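私たちについて|Pinside(ピンサイド)手編みと毛糸の教室

はじめまして、Pinsideです。編みものを習いたい人と、編みものの話をしたい人のための小さな学校です。 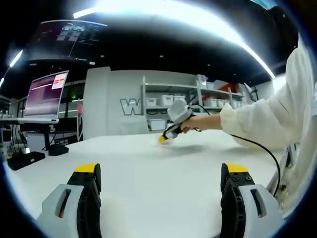 白い大きなテーブルと、白い袖の腕。

Pinsideは、棒針編みを中心に、かぎ針、糸紡ぎ、草木染めまでを教えている編みもの専門の学校です。駅の北口から商店街を抜けて、豆腐屋さんの角を曲がった二階にあります。階段が少し急なので、大きな荷物のある方は下から声をかけてください。誰かが降りていきます。

学校の名前は、編み針(ピン)の内側、という意味でつけました。表に見える模様も楽しいのですが、私たちが夢中になるのはいつも裏側なんです。糸がどう渡っているか、どこで継いだか、減らし目がどちらに倒れているか。完成したセーターを裏返して見せてもらうのが、この学校ではいちばんのごちそうです。初めて来た方はたいてい驚かれますが、三回目くらいには自分から裏返してくださいます。

はじまり

きっかけは、フィンランド出身のJoonas Huttunenが近所の公民館で開いたミトン講座でした。Joonasは祖母から編みものを教わり、日本に来てからは家具の輸入会社で働いていました。冬のあいだだけのつもりで始めた講座が、春になっても終わらない。夏になっても、扇風機の前で汗をかきながら羊毛のミトンを編んでいる人たちがいる。それなら部屋を借りよう、ということになり、会社を辞めたJoonasと、講座の生徒だった私たちとでPinsideを開きました。

最初の教室は、元は印章店だった一階の部屋です。奥に長くて、冬は入口の席と奥の席で季節が違うほどでした。座る場所によって手のこわばり方が変わるので、同じ人の編み地でも目の大きさが変わってしまうのです。いまの二階に移ってからは、南向きの窓が大きくとれて、紺や黒の糸でも昼間なら目が拾えるようになりました。これは本当にうれしかった!濃い色の糸を編んだことのある方なら、きっとわかってくださると思います。

教えていること

基礎クラスでは、まず四角を編みます。表編みと裏編みだけの、なんでもない四角です。早くセーターに行きたい気持ちはよくわかりますし、私たちもそうでした。でもこの四角がとてもおもしろいんです。同じ糸、同じ針、同じ目数で編んでも、人によって大きさがまるで違う。きつい人、ゆるい人、一段目だけ緊張している人、途中で電話に出たところがわかる人。自分の手の癖を知ると、編み図の数字を自分用に読みかえられるようになります。ゲージの計算が苦手な方も、自分の四角を前にすると案外すんなり進みます。

基礎のあとは、次のようなクラスに分かれています。

ミトンと靴下のクラス
輪に編む練習を兼ねた人気のクラスです。かかとの作り方は5種類を一通り試し、自分の足に合うものを探します。片方だけ編んで満足してしまう方のために、二枚目だけを編む日もあります。これが妙に盛り上がります。

セーターのクラス
採寸から始めて、一着を仕上げます。首から下へ編む方法と、身頃と袖を別に編んではぐ方法のどちらでもかまいません。袖が長くなりすぎた、身幅が足りない、といったときの直し方にもたっぷり時間をとっています。ほどくのが怖くなくなると、編みものはぐっと自由になります。

編み込みのクラス
二色の糸を両手に一本ずつ持って編みます。Joonasの担当で、北欧の古い手袋の模様を方眼紙に写すところから始めます。模様を写す作業だけで一日が終わってしまうこともあり、それも含めてこのクラスの味わいです。

糸紡ぎのクラス
洗った羊毛をほぐし、スピンドルで糸にします。最初の糸はたいてい太いところと細いところがあって、ぼこぼこしています。この糸がまた、かわいい。上達すると二度と紡げなくなるので、最初の一かせは使わずにとっておくことをおすすめしています。

草木染めのクラス
玉ねぎの皮、桜の枝、セイタカアワダチソウなど、近くで手に入るもので染めます。同じ鍋でも羊毛と綿では色のつき方が違い、媒染を替えるとまた変わります。色見本帳を毎年少しずつ足していて、教室の棚でいつでもご覧いただけます。

Mangubatの糸のこと

Mangubatは、Pinsideで作っているオリジナルの毛糸です。市販の糸で教えていたころ、初心者の方が割れやすい糸に苦労する姿を何度も見てきました。針先が糸の途中に刺さってしまい、目が二つに増える。本人のせいではないのに、不器用だからと肩を落としてしまうのです。それがくやしくて、撚りをしっかりかけた、ほどいて編み直してもへたりにくい糸を作ることにしました。

紡績工場の方には、無理をずいぶん聞いていただきました。最初の試作は丈夫すぎて縄のようになり、次の試作はやわらかすぎて靴下のかかとがすぐに薄くなりました。そのときの靴下もとってあります。いまの糸は並太で、色は48色。名前は番号にせず、ひとつずつ言葉でつけています。「雨の前」「焼きのり」「二度目の麦茶」など、生徒さんがつけてくれた名前も増えてきました。「焼きのり」は緑がかった黒で、光の下で見るとなんとも言えないよい色です。

Cladico(編みもの図書室)

教室の隣の小部屋は、Cladicoという名前の図書室になっています。編みものの本と雑誌、古い編み図、糸の見本帳など、3000点を収めています。もとはJoonasと講師たちの私物でしたが、引っ越しや片づけの折に譲ってくださる方が多く、気がつけば壁一面になっていました。

昔の編みもの雑誌は読みものとしても楽しいものです。肩幅の考え方も、糸の太さの呼び方も、いまとは違います。欄外に鉛筆で書かれた目数の計算や、挟まったままの糸くずも、そのまま残してあります。前に読んだ人の「ここ間違い!」という書き込みに助けられたことも一度や二度ではありません。

閲覧はどなたでも無料です。貸し出しは生徒の方に限らせていただいています。編み図の複写については著作権の都合でお断りすることがあります。カウンターでお尋ねください。

Platbridgeの集まり

授業とは別に、月に二度、Platbridgeという集まりを開いています。持ってきたものを各自で編むだけの会です。先生役はいません。黙々と編む人もいれば、ずっと話していて一段も進まない人もいます。かぎ針の人も、刺繍の人も、繕いものの人も歓迎です。参加費はお茶代として1000円をいただいています。

名前の由来は、線路をまたぐ古い歩道橋です。公民館のころ、帰り道が同じ人たちでその橋の上に立ち止まり、編みかけを袋から出して続きの相談をしていました。冬の橋の上は寒いのに、話が終わらないのです。部屋の中でその続きができるようにと始めました。

夏の繕い市

毎年七月には、繕い市を開いています。虫食いのカーディガン、ひじの薄くなったセーター、かかとに穴のあいた靴下。捨てられずにしまってある一枚を持ってきていただき、どう直すかを一緒に考えます。目立たないように直すか、思いきって違う色で直すか。迷ったら両方の見本をお見せします。

なぜ七月かというと、衣替えでしまう前に直せなかったものが、ちょうど気になり出すころだからです。秋に引き出しを開けたとき、すぐ着られる状態で出てくるのは気分のよいものですよ。去年は、お父さまの編んだというベストを持ってこられた方がいて、編み地の裏を見た講師全員が椅子から立ち上がりました。糸の始末が、それはそれはみごとだったのです。

はじめての方へ

持ちものは特にありません。針と糸は教室のものをお使いいただけます。ご自分の道具がある方は、ぜひお持ちください。使い込んだ竹針の話はいくらでも聞きたいです。左利きの方には左利きの講師がつける日がありますので、お申し込みの際にお知らせください。羊毛が肌に合わない方には綿や麻の糸もご用意しています。

体験クラスは四角を一枚編むところまでです。終わらなくても、続きをご自宅でどうぞ。編み方を忘れてしまったら、その四角を持ってまた階段を上がってきてください。

次の体験クラスは1月22日(土)、午後の部にまだお席があります。お申し込みは電話か、教室の窓口で受けつけています。

Pinside 講師一同

体験クラスのご案内
クラスの時間割と受講料
Mangubat 色見本
Cladico 開室日
交通のご案内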